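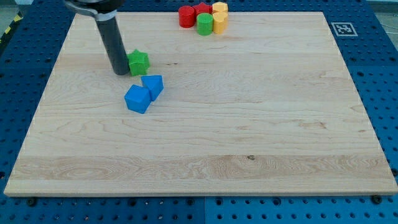
*Photo: Skanard Technical Institute, Robotics Laboratory*

**SKANARD, Friday, April 17, 2026** – The Robotics Laboratory at Skanard Technical Institute has returned its tabletop pushing cell to regular service following a scheduled refit of the work surface and the arm's tool mount. The cell, known within the laboratory as Flineck, was out of use for two weeks. Booked sessions have resumed, and groups whose time was postponed have been offered new places in the schedule.

Flineck is used for studies in which a robot arm moves small objects across a flat surface by pushing them. The arm carries no gripper for this work. It is fitted with a dark gray cylinder that reaches down to the board, and the objects are plastic blocks in red, green, blue and yellow, among them cubes, cylinders and stars. Because every movement depends on light contact at or just above the wood, the condition of the board and the height of the tool have a direct effect on the results.

The refit was planned in October, when the laboratory's maintenance log showed that the previous board had begun to lift at one corner. Operators had been correcting for the change in height by hand at the start of each session. The laboratory concluded that these corrections were taking too much time and that they differed from one operator to the next.

The new work surface is a maple board, laid flat on the blue perforated table that forms the base of the cell. Dark bolts set in the table just in front of the board's front edge are checked for tightness at the beginning of each week. The board was left unpainted. Laboratory staff tested a coated sample over the winter and found that the blocks slid farther on it than the existing control settings allowed for, and the coating was not adopted.

Natural marks in the wood, including a small dark knot toward the front, have been recorded in the cell's reference images. Users are asked not to sand, fill or cover them. Tape, pencil marks and adhesive labels are likewise not permitted on the board, and residue of any kind should be reported before the next run begins.

The tool mount received the larger share of the work. The cylinder was removed, cleaned and inspected for wear at its rounded lower tip, then refitted to the metal bracket above it. Staff found that two fasteners in the mount had worked loose during ordinary use. Both were replaced, and the inspection of the mount has been moved from a monthly to a weekly schedule. The replacement parts were supplied by Okafor, which also holds the service agreement for the arm.

After the mount was reassembled, the tool height was set again across the whole of the board. The procedure calls for the arm to be lowered at reduced speed over a series of points, with a thin gauge placed under the tip at each one. Where the gauge binds or passes too freely, the height is adjusted and the full series is repeated from the first point. The laboratory has asked that this work be carried out by two trained operators, one at the controls and one at the table, and that it not be shortened when the schedule is full.

The printed square marker on the table, to the right of the board, was also renewed. The cell's vision software uses the marker to relate positions in the camera view to positions on the table. The marker must lie flat and remain clean. If it is moved, even slightly, the calibration is no longer valid and the cell must be taken out of service until the routine has been run again. Cables crossing the table are to be kept clear of it at all times.

Before the cell was reopened, the laboratory completed 691 test pushes with the blocks placed both singly and in close groups. Grouped blocks present the harder case, as a push against one piece can shift several others. The tests were run with Fiklow, the laboratory's own control program, and the logs are available to registered users on request. The tool height was measured again at the close of testing and remained within the limit set for the cell.

Revised instructions have been posted at the operator station and apply to all users, including those trained before the refit. The principal changes are as follows:

- The tool height is to be checked at the start of every session and entered in the log.
- Blocks are to be wiped with a dry cloth before use. Liquid cleaners are not to be used on the blocks or on the board.
- Blocks with chipped or rounded edges are to be set aside for replacement and not returned to the set.
- The arm is to be raised and stopped before any person reaches over the table.

The instructions on floor access have not changed. Users must remain outside the taped area while the arm is moving.

Sessions may be booked through the laboratory office. New users must complete the cell's safety training before a first booking is confirmed, and returning users should read the revised instructions – a signed copy is required – before their next session. The next full inspection of the board and the tool mount is planned for October.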